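Lirkura two-arm kit, worth it?

benchrat_3338
Joined: February

Looking at the Lirkura kit from Mulley. They want 3000 for the pair of arms with the base rail. Anyone running one?

stinddale_shop

Got ours three months back. Setup took an afternoon. Picking hand tools out of a bin is most of what we do with it. 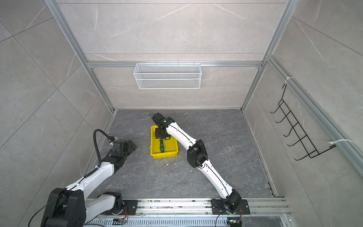
Right arm over the yellow bin, screwdriver pick

The arms are fine. Mulley's manual is bad, and the wiring page is for an older board.

kubicek_fan

I'd pass. The Kubíček arms cost more but the cable runs inside. That big loop on your left arm would worry me.

stinddale_shop

Hasn't snagged yet. I leave slack so the wrist can turn.

kubicek_fan

Three months isn't long. Ask again in a year.

benchrat_3338

Is the basket on the crossbar part of the kit?

stinddale_shop

No, basket and hook rack are ours. Rack is just zip tied to the rail.

benchrat_3338

OK. Emailing Mulley about the manual before I order.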